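# Week 5: Buying the Equipment (or, Where the Money Goes)

Course notes, Planning for Automation. Read before the October seminar. Bring a calculator and low expectations.

Last week we priced arms. This week we price everything that gets left off the quote, which in my experience is most of it. The running case is still Grutell, the small firm in Cáceres that wants a machine to tidy furnished rentals between guests. Their first budget had one line for hardware and one for lunch. The lunch line was the more accurate.

## 5.1 Start with the job

Write the task down in one sentence before you open a catalog. Grutell's sentence was "pick up trash from beds and put it in the bin." Everyone nodded. Then somebody asked what counts as trash, and the meeting ran until 9 p.m.

A catalog will tell you what a gripper can lift. It will be less forthcoming about wrappers, which weigh nothing and change shape when you look at them sternly. If your job is soft litter on soft bedding, payload is close to irrelevant and you shouldn't pay extra for it. Spend on finger pads, and on spares for the pads.
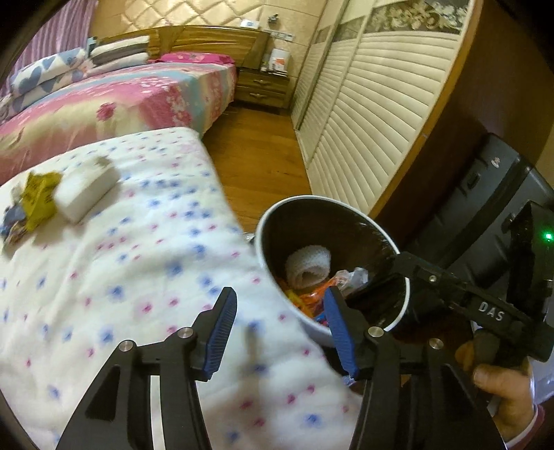 *Fig. 5.1. Bedroom pickup with hand-held grippers: wrappers on the bedspread, bin alongside.*

Note that the tools in the figure are held by people. Hand-held units let you study the task before you own a robot, and for a first purchase that is a fine order to do things in. You'll learn which objects are a nuisance while the large invoice is still hypothetical.

## 5.2 The four columns

Every line in your budget gets four columns:

1. **Purchase.** What the vendor says.
2. **Landed.** What you pay after shipping, duty, and the charger that was sold separately.
3. **Running.** Pads, batteries, storage, repairs, per year.
4. **People.** Hours to set up, train, supervise, and put the room back the way it was.

Students fill in the first column beautifully. In last year's projects the fourth was blank or said "TBD," and in one case said "Duván." (Duván Cabrera, who runs our lab, would like it known that he is not a budget category.)

Grutell's revised plan put 60 percent of the first-year money into columns three and four. The owner asked whether this was a mistake. It was the first sheet they'd sent me that wasn't.

## 5.3 One hand or two?

Pricing two grippers at twice the cost of one is optimistic. You also need a second charger and a second operator, or one operator with both hands full and no way to scratch their nose. Add time for keeping two sets of recordings lined up, if you're recording.

Before approving a pair, go through the object list and mark what really needs two: holding a bag open, say, or folding a blanket. Dropping a fruit sleeve in a bin does not. If the marked items come to a handful, buy one unit and rent the second for the awkward week.

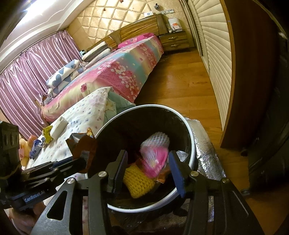 Clutter deserves its own line as well. Test objects get crushed, torn, and thrown away by well-meaning cleaners, so you'll buy them again. Grutell budgeted zero for this, on the theory that trash is free. Matching trash, in quantity, in the same condition every morning, is not free. Put someone in charge of it and give them a shelf.

## 5.4 Comparing quotes

Two vendors answered Grutell's request. Troltaline came in low, with support billed by the hour. Wolton came in higher with a year of support included and a delivery time of 70 days, stated in very small type.

Before you pick the cheap one, ask:

- How many support hours did your last new machine eat?
- Can you buy pads and pins singly, or only as a "refresh kit"?
- Who owns the data, and what does it cost to get it out?
- What happens to your schedule if delivery slips by a month?

Get the answers in writing. A salesperson's "shouldn't be a problem" has no column.

## 5.5 Contingency

Hold some back and don't tell the people doing the buying how much. If you announce a contingency, it becomes a nicer tripod.

## For the seminar

Take the Grutell sentence from 5.1 and rewrite it so that two strangers would put the same items in the bin. Then build a four-column sheet for one gripper and another for two. One page each, please. Last year's longest ran to nine, with a pie chart, and I still don't know what it wanted to buy.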